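Review: the Vollwood visitor sign-in kiosk, after two terms in our school office

I work in the front office of a primary school in Culstead, and since March we have used the Vollwood kiosk for signing in visitors, late students and tradespeople. Before that we had a paper book with a pen on a string. Several parents from other schools have written to me to ask if it is worth the money, so I put my answer in one place.

We have more than 500 students and one main entrance. On a normal morning the busy time is from half past eight until nine, when late children, helpers for the reading program and relief teachers arrive together. With the paper book a person could write any name, and often we could not read it. If the fire alarm rang, I had to run outside with the book and guess who was still in the building.

The kiosk is a touch screen on a stand, with a small label printer below. The visitor types a name, chooses a reason for the visit and the person they came to see, and receives a sticker to wear. The teacher gets a message at the same moment. It takes less than a minute when the visitor has been with us before, because the machine remembers the name. For a first visit it is slower, and grandparents usually ask me for help.

Installation was simple. Valentin Pop, who looks after the computers at our school and at the one in Bustisville, connected it to our network in one afternoon. He had one difficulty: the student list from our administration software would not import if a surname had a special letter in it. My colleague Margareta Crăciun appeared in the list as "Margareta Cr?ciun" for three weeks. The company repaired this with an update, but I had to write to them twice, and I think a product for schools should be ready for names from everywhere. 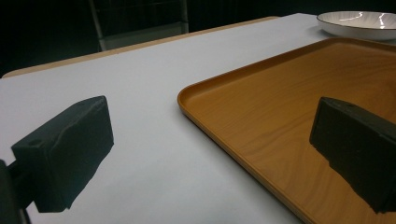
The part I value most is the evacuation list. I press one button on my phone and I see all visitors and late arrivals who have not signed out. At our last drill we had 18 visitors on the grounds, and I read the list aloud at the oval without paper. The weak point is the signing out. People forget. A plumber was "present" with us for five days. You can set the kiosk to close all visits at a certain hour, and we chose half past four, but then the after-school care helpers are also removed from the list while they are still inside. I asked for different closing times for different groups. The answer was that it is planned.

About privacy I had mixed feelings. The kiosk can take a photograph of each visitor, and this function is switched on when you receive it. Our principal, Bohumila Štefanec, decided to switch it off for parents and leave it on for contractors only. The records are deleted after 30 days, or longer if you prefer. I would like the company to explain more clearly where they are stored. In the manual there is only one sentence about it, and it is not a very good sentence.

The labels are expensive. You must buy them from Vollwood, and cheaper rolls get stuck in the printer — we tried. The stickers also do not hold well on wool jumpers, so in winter I find them on the floor of the corridor. Some schools use plastic badges on a lanyard for regular helpers and print stickers only for others. We now do the same and we use far fewer labels.

Support is by telephone until five in the afternoon. I waited a long time only once, in the first week of term, and the person was patient with my questions.

I should say also what the kiosk does not do. It does not lock a door, and it does not check anybody's working with children card unless you enter the number and the expiry date yourself. A visitor who walks past it is not stopped. Someone must still sit at the window and look up when the door opens. One parent believed that we had bought it to replace Tincuța Stoica at the desk, and I had to explain that this was never the idea.

For a small school with a few visitors a day I would keep the book, with a clear column for the time of leaving. For a school of our size I recommend the kiosk, with the photographs switched off at the beginning and a good supply of labels in the cupboard. I give it four stars out of five. I will change the rating if the closing times are improved.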